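4. Orimero Tropfschlauch anschliessen

1. Hahn zu. Filter rein, Sieb nach unten.
2. Schlauch vom Verteiler aus ins Beet legen, alle 20 cm ein Tropfer. Nicht knicken!
3. Ende noch offen lassen, kurz durchspülen, dann Stopfen drauf.
4. Am Regler Programm 2 wählen, Startzeit einstelen, OK lange drücken.

Hinweis: Bei Stauden Schlauch nicht direkt an den Wurzelhals. Handbreit Abstand.

Achtung: Vor Frost alles entleeren, Regler ins Haus. Batterien raus.

Ersatzstopfen: Art. 542, Filter Art. 274.

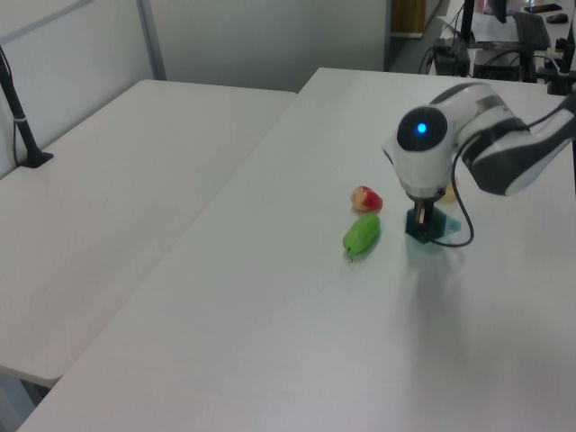 Orimero, Team Gartentechnik
Fragen zum Regler an Rowena Gatchalian, bitte Artikelnumer angeben.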